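We use cookies to remember your chapter and your place in it. By continuing to read you accept our use of cookies. Accept / Manage settings

Chapter 14
Why Towns Put Things Where They Do

Ask a resident of Koruvbridge why the market is held on a slope and you will hear that it always has been. This is true, and explains nothing. Potatoes have been rolling downhill there for generations, and the stallholders at the bottom have never been heard to complain.

Geographers prefer a different sort of answer. A market needs buyers, and buyers need a road. The road into Koruvbridge came up from the river crossing, and carts stopped where the horses did, halfway up and out of breath. By the time anyone thought to level the ground, there were 24 houses standing on it, and their owners had opinions.

Tundadthorpe tells the opposite story. Its square was planned in a single September, flat as a plate, with room for 600 people and a fountain. The founders forgot only the road. Traders went on meeting at the crossroads outside town, in the mud, and the square became very popular with pigeons.

In this chapter we look at three ideas that help explain such cases: site, situation, and plain stubbornness. The first two have technical definitions, given in Section 14.1. The third does not, but you will meet it often. We then follow the town of Bittencourt as it tries to move its bus station, and fails twice.

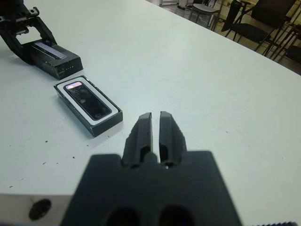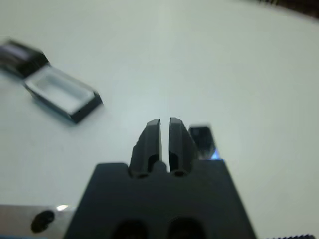

One reader of an earlier edition, writing from Flunier, objected that stubbornness is only situation seen from the inside: people stay put when moving would cost them their customers, and they are usually right. Keep that objection in mind when you reach the exercises on page 21.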